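Progress report on the two-arm build at the shared workshop. I was told it would be sorting parts by May. I have doubts and I'm going to air them.

The arms came as a kit from Drinis. Noémie Guillot found it, Borislav Ionescu paid for it, and I said we should get one arm and learn to use that first. I lost that vote.

Cost so far is 2,322, and that leaves out the aluminum, which Borislav already had. A decent drill press would have been less and I know what a drill press does. 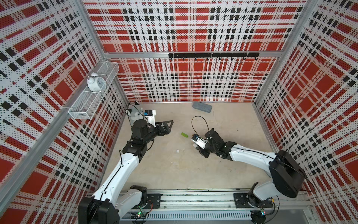
Both arms ride on the same rail, so anything that shakes one shakes the other. I tightened the base plates twice and I can still feel it in the left one when the right one stops hard.

The plaid walls were Noémie's idea. She says a busy background will make the software tougher. Maybe. I'd like to see it work against a plain wall before we start making it harder.

Wiring took 35 hours. Most of that was me rerouting the wrist cables so they have enough slack to turn and don't snag on the elbow. The big loops look silly. They stay.

Log as of 3 March 2018: 224 grasp attempts, small parts only. Selma Karagiannis wants to call the grip "solved." Selma has not read the log.
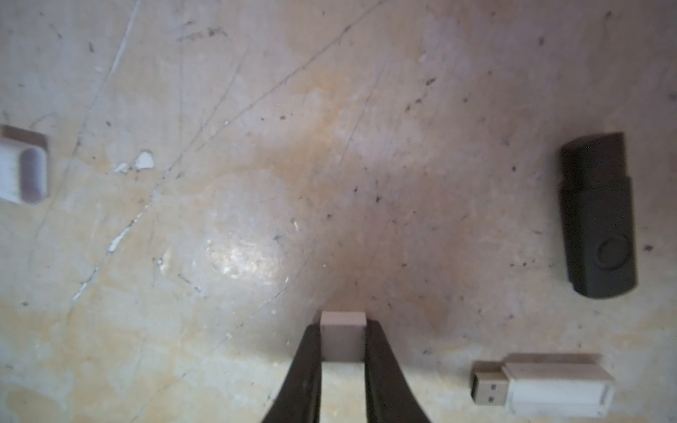
Pale block between the fingers, flash drives still on the table.

My problem with pictures like that one is that a block with flat sides is the easy case. Show me the flash drives, picked up from any angle and put down where I asked.

Yes, the tabletop is scratched and stained. No, I'm not replacing it. If the wrist camera can't cope with a few stains it has no business in a workshop.

Next job is the homing routine, which loses its place every 5 runs. Valbona Kolev thinks it's the firmware. I think it's a cheap switch. Loser buys the new switch either way.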